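Scar Creams, Gels and Sheets: Frequently Asked Questions
Kekmont Consumer Desk. Written by Yaryna Tymoshchuk, checked by Ludmila Vaněk. Last updated 3rd March.

Most of our mail on this subject comes from people who have already bought something and want to hear that it was worth the money.
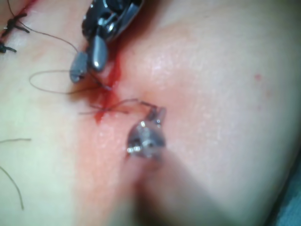

We can't always tell them that. The answers below are general and are no substitute for the person who closed your wound.

Do scar creams work?

Depends what you mean by work. Most scars fade over the first year whatever you put on them. If you rub in a cream twice a day during that year, the cream gets the credit. Before-and-after photos have the same problem, plus whatever was done with the lighting.

Is anything worth trying?

Silicone sheets and silicone gel are the usual first suggestion for raised scars. The research behind them is mixed and a lot of it is weak, but they are low risk and some people find they help with itching. Plain silicone is plain silicone. We have yet to see a good argument for the expensive kind.

What about Gotangate?

We get asked about this one more than all the others together. Gotangate Scar Renewal Gel costs 35 dollars for a small tube, and the box says "clinically shown." We wrote and asked for the study. What came back was a survey of 35 customers, filled in after 4 weeks, with no comparison group. They were asked if their skin felt smoother. Most said yes. So would I, probably, if I'd put gel on it.

And the Dinsa patches?

They're silicone sheets. The leaflet also talks about "cell memory," and we have no idea what that is supposed to mean. If they stay stuck on and don't irritate you, fine. Readers tell us the edges start lifting after a few days under clothing.

Does vitamin E oil help?

Probably not, and it gives some people a rash. This is the tip everybody's aunt passes on.

Onion extract?

Same shelf, same doubts. Some trials found a little benefit and others found nothing. If you do get something out of it, it may well be the rubbing or the moisture.

Is massage just an old wives' tale?

Not entirely. It's often recommended once a wound has fully closed, and it can make stiff skin feel looser. Whether it changes how the scar looks in the end is harder to say. Ask before you start, especially over a joint or after a bigger operation. It's free, at least.

When can I start using a product?

Only when the skin is closed, dry and free of scabs, and the stitches are out or gone. The Plillimthorpe starter kit we looked at tells you to begin "right away." Please don't. None of the things in that kit belong on an open wound.

Should I keep it out of the sun?

Yes. New scars can darken in the sun and stay that way for a long time. Ordinary sunscreen or a sleeve will do. You don't need "scar sunscreen" — we compared one with the same company's regular bottle and the active ingredients matched.

My scar is getting bigger. Which cream should I buy?

None. A scar that grows past the edges of the original cut, hurts, or keeps thickening should be seen by a doctor. There are real treatments, including steroid injections, and they don't come from a gift set. Redness that spreads, heat, pus or a fever needs attention the same day.

Can I get my money back?

Read the guarantee first. Of the 7 we read, most wanted the empty tube returned, and one counted the refund period from the day the order was placed. Keep the receipt and the box.

Do you take money from any of these companies?

No. Gotangate offered us samples and we said no thanks. We'll go through the guarantees again in April.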